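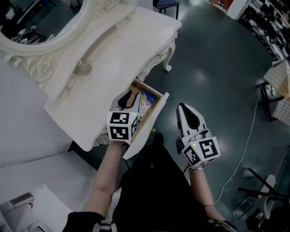 Cahier d'atelier, 27 novembre 2025
Temps de lecture : 4 min
Imprimer | Envoyer par e-mail

Coiffeuse blanche, modèle à miroir ovale, entrée à l'atelier sous le nom de « la Hesora » parce que c'est ce qui est écrit sur le bon de livraison. Je ne sais toujours pas si Hesora est le fabricant, le transporteur ou le prénom de la cliente. Le dossier au nom de Gebremichael, lui, concerne le buffet. Ne plus les mélanger, le buffet attend depuis le mois d'août et commence à faire partie des murs.

Objet du jour : le tiroir. On nous l'a confiée pour « un tiroir qui accroche un peu ». Le matin, il fallait le genou contre le piètement et les deux mains pour l'ouvrir. Si c'est un peu, je n'ose pas imaginer leur portail.

Constat. Façade blanche saine, bouton bien fixé. Intérieur en bois clair, jamais ciré, jamais verni, avec deux traces brillantes sur le chant inférieur gauche, là où ça frotte. À droite, rien. Le tiroir marche donc en crabe : on tire sur le bouton, le côté gauche freine, le droit prend de l'avance et tout se coince en travers. Jeu latéral mesuré à 8 mm, beaucoup trop pour un tiroir aussi peu profond. Quelqu'un a dû raboter un côté un jour d'humidité, puis l'hiver est revenu.

Ce qui a été fait :
- chant gauche poncé au 120 puis au 180, en s'arrêtant dès que la trace brillante a disparu ;
- une bande de placage de hêtre collée sur le coulisseau droit pour reprendre du jeu. Serrage une heure, la notice de la colle dit trente minutes mais je connais cette colle ;
- paraffine sur les deux coulisseaux. Le bloc de paraffine était dans la boîte étiquetée « visserie laiton ». La visserie laiton était ailleurs.

Ensuite, essais d'ouverture et de fermeture, tiroir vide puis chargé. Vide, il glisse très bien, presque trop, il faudrait une petite butée à l'arrière. Avec quelque chose dedans, il ralentit en fin de course mais ne se met plus en travers. Essayer aussi avec un contenu qui ressemble à ce que les gens y rangent pour de bon, c'est-à-dire tout. Un sachet debout contre la paroi suffit à vous bloquer un tiroir si le haut dépasse : à noter sur la fiche qu'on remet avec le meuble, en gros, sachant qu'elle finira dans le tiroir.

Le miroir. Cadre sculpté blanc, volutes partout et une rose en bas à gauche. J'ai passé un temps déraisonnable à chasser la poussière de cette rose au pinceau sec. Pas de chiffon humide dans les creux, le dernier essai sur un cadre de ce genre nous avait laissé une rose à deux tons. La glace n'est pas à changer.

Le plateau est d'un blanc brillant qui garde chaque empreinte comme une pièce à conviction. Règle pour tout le monde : rien de posé directement dessus, même pas « juste deux secondes », unité de temps qui, dans cet atelier, peut durer jusqu'au vendredi. Essuyage microfibre, produit Plullurex dilué. Le bidon est presque fini et j'ai vu qu'il en restait un autre sous l'évier, derrière les pots.

Pieds galbés : contrôle des volutes en bas, là où les aspirateurs se vengent. Une petite retouche à prévoir sur celui de droite, demi-brillant surtout, pas le brillant du plateau. Sous la lumière du plafond, la différence saute aux yeux. Au sol, de toute façon, tout brille chez nous, on pourrait se coiffer dedans et se passer du meuble.

Penser au câble blanc qui traîne par terre. Il était déjà sur la liste la semaine dernière. Il sera sur celle de la semaine prochaine.

Facturation : forfait réglage et nettoyage, 118 euros, placage compris. La cliente avait reçu ailleurs un devis à 170 pour « remplacement complet du système de coulissement », belle formule pour deux tasseaux.

Reste à faire :
- coller la butée arrière (chute de feutre, 4 mm) ;
- retouche du pied droit ;
- rouvrir demain à froid, avant d'allumer le chauffage, et voir si le placage a bougé ;
- rappeler Cemuvau pour la date d'enlèvement. Ils proposent un créneau de huit heures à dix-huit heures, ce que j'appelle une journée ;
- retrouver la visserie laiton.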